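How Do We Choose a Hand for a Robot?
An explainer for readers aged 8 to 12
Wasden Centre for Young Science, Learning Pages
Updated 26 January 2026

Pick up a pencil. Now pick up a grape. Now pick up a heavy book. Your hand did something different each time, and you probably did not have to think about it. Your fingers changed shape, and you squeezed a little or a lot.

A robot has to be given a hand before it can pick up anything. Engineers call this hand a gripper. There are many kinds of gripper, and each kind is good at some jobs and poor at others. The people who build robots must test them and compare the results. This page explains how that testing is done at the Wasden Centre and what you can learn from it.

What is a gripper?

A gripper is the part at the end of a robot arm that takes hold of things. The arm does the reaching and the gripper does the grabbing. Between them is a joint called the wrist, which lets the gripper turn and tilt.

Some grippers have two fingers that move straight toward each other, like the sides of a closing drawer and its frame. These are called parallel grippers. Some have three or more fingers that curl inward. Others have no fingers at all and use a suction cup, which works in the same way as the rubber hook that sticks to your bathroom wall.

The engineers at the Centre are comparing two parallel grippers. They have named them the Vurkeo and the Galov. The Vurkeo has narrow fingers with hard tips. The Galov has wider fingers with a layer of soft rubber on the inside. Both can be fitted to the same arm, and this matters a great deal, as you will read below.

What makes a test fair?

Imagine a running race in which one runner goes uphill and the other goes downhill. You could not say who was faster. A test is fair when only one thing is changed and everything else stays the same.

Ülle Lill is in charge of the gripper tests. Her team writes a test plan before any robot is switched on. The plan says which objects will be used, where each one will start, how fast the arm may travel and how long it may take. When the team changes from one gripper to the other, they do not change anything else in the plan.

"If we change the gripper and the camera on the same morning, we cannot tell which of them made the difference," she explains. "So the camera waits for its own turn."

Every object in the plan is tried 14 times with each gripper. One good grab might be luck. A larger number of tries shows us what usually happens.

Choosing the objects

You might expect a robot laboratory to use special test blocks. Blocks are useful, and the Centre has a box of them. However, a block is the same shape on every side and does not bend. The things in a kitchen or a classroom are much less tidy, so the team also uses ordinary household items.

Foil trays are one of the hardest. The sides are thin and they bend easily. If the fingers close too firmly, the edge folds over. If they close too gently, the tray slides away. A tray is also long, so when it is held by one end, the other end may hang lower.

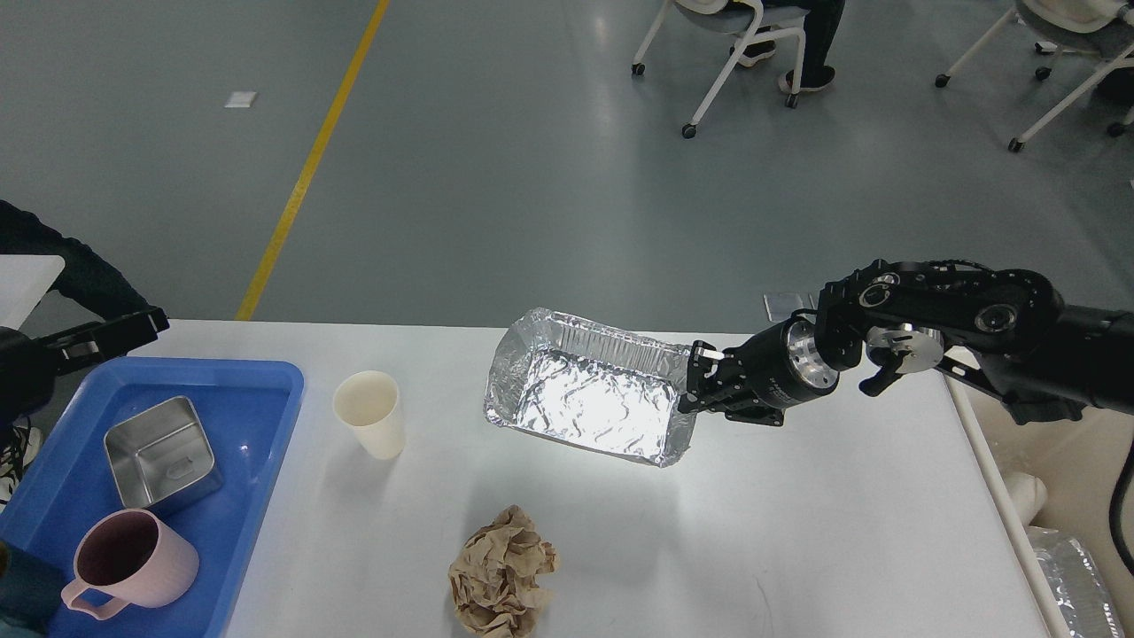
Paper cups bring a different problem. They are light and can be knocked over by the smallest bump. An empty cup may also be squashed by a grip that would be perfectly safe for a mug. Hajnalka Virág, who prepares the objects for each test, marks every cup with a number underneath and throws it away once it has a dent. A dented cup would be easier to grip than a new one, and the test would no longer be fair.

Mugs are stiff and heavy for their size. A robot can hold one by the rim, by the body or by the handle. If the mug is lying on its side, the robot must also work out which way it is facing.

Crumpled paper is a favourite with visitors. No two balls of paper are the same, and each one changes shape when it is squeezed. A gripper cannot rely on finding a flat side. Wider fingers often do well with this object.

Metal containers can be shiny, and that is a difficulty for the robot's eyes as well as its fingers.

How does the robot see?

A robot uses cameras in place of eyes. The pictures go to a computer, which looks for edges, colours and shapes. From these it works out where an object is and where the fingers should go.

Shiny things can confuse it. A bright reflection on a piece of foil may look like an edge, or even like a separate object. Shadows may cause trouble too. Zoltán Antal looks after the cameras at the Centre, and he keeps the room lights at the same brightness for every test. He also compares camera positions. A camera placed high up can see a large part of the table, but the arm may get in the way. A camera fixed near the wrist gives a close view of the object, but it cannot see very much else.

Who is in control?

The part of the system that tells the arm how to move is called the controller. This word has two meanings, and both are used at the Centre.

The first kind of controller is a computer program. It makes all the decisions, and the arm carries them out.

The second kind is held or moved by a person. When the person moves, the arm copies the movement. People are very good at noticing when something is about to slip, so this is a helpful way to find out what a gripper can do in skilled hands. The computer can then learn from a record of those movements.

The Centre has a collection of 3000 recorded movements. Noémi Illés checks each recording and gives it a label such as "held", "dropped" or "missed". The unsuccessful ones are kept as well. A robot that has only ever been shown good grabs does not know what a bad one looks like.

What has the team found out so far?

The first set of tests had 292 tries in it. The Vurkeo gripper did better with thin edges. Its narrow fingers could slide over the side of a tray without touching the bottom. It did not do as well with mugs, which sometimes turned between its hard tips.

The Galov gripper held mugs firmly and was good with crumpled paper - its soft rubber fits itself around the bumps. With the foil trays it had more trouble, as the wide fingers tended to press the side walls out of shape.

This means that the team has not chosen a winner. A robot that packs food trays and a robot that puts away dishes may need different grippers. The next tests will begin in March and will use a new controller written by Sándor Halász. It is called Erdős, and it closes the fingers in small steps, stopping as soon as it feels something push back.

Try it yourself

You can run your own gripper test at home or at school. Please ask an adult before you begin.

You will need:
2 pairs of tongs of different kinds (for example, one with metal tips and one with soft tips)
a paper cup
a ball of crumpled paper
a plastic mug
a spoon
a shallow bowl or tub
a pencil and a sheet of paper

1. Place the objects on a table. Draw a small pencil mark on the paper underneath each one so that you can put it back in the same spot.
2. Using the first pair of tongs, try to lift each object and place it in the tub. Do this 14 times for each object, or fewer if you are short of time.
3. Write down whether the object was held, dropped or missed.
4. Repeat with the second pair of tongs. Use the same hand as before.
5. Compare your results. Was one pair better at everything?

For an extra challenge, close one eye. You will find it harder to judge how far away the objects are. A robot with a single camera has the same difficulty.

Words to remember

Gripper: the part of a robot that takes hold of things.
Parallel gripper: a gripper with two fingers that move straight toward each other.
Wrist: the joint between the arm and the gripper.
Controller: the program or device that tells the arm how to move.
Fair test: a test in which only one thing is changed at a time.

Teachers may print this page for classroom use. Class results can be sent to the Learning Pages office at the Wasden Centre, and a selection will be displayed in the front hall.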